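Packaging and Storage, Unit 4: Choosing a Box
Course handout, Hưng Trình

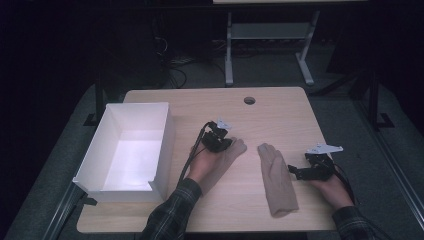 1. What a box has to do

A box holds goods together, keeps them from being crushed, and tells the next person what is inside. Most box failures come from the first two. A box that is too large lets the goods shift, and a box that is too weak gives way at the corners once others are stacked on it.

2. Folding cartons and shipping boxes

A folding carton is made from a single sheet of paperboard. It travels flat and is folded up by whoever packs it. Cartons are fine for light goods on a shelf. They should not be stacked deep or shipped without an outer box.

Corrugated board has a wavy layer glued between flat sheets. Stood with the waves running up and down, it carries a good load. Turned on its side it carries much less, so check the direction before you stack.

3. Measuring

Inside dimensions are always given in the order length, width, depth. Length is the longer side of the opening. Depth is measured from the opening down to the floor of the box. Do not measure the outside and subtract a guess — board thickness varies.

4. Worked case: the Rornau warehouse

Gebhard Hämmerli's report on the Rornau warehouse covers one season of returns. Of 1041 parcels sent out in December, 61 came back with crushed corners. Nearly all of these had been packed in the largest box size with no filler. The warehouse then added a smaller size and kept the same board. We will go over the report in class, so read pages 3 to 8 first.

5. Terms to know

Flute: the wavy layer in corrugated board
Score: a pressed line where the board is meant to fold
Blank: the flat sheet after cutting, before folding
Void fill: paper or other material used to take up empty space

Exercise 4 is due at the next meeting. Bring a ruler marked in millimeters and one empty carton from home.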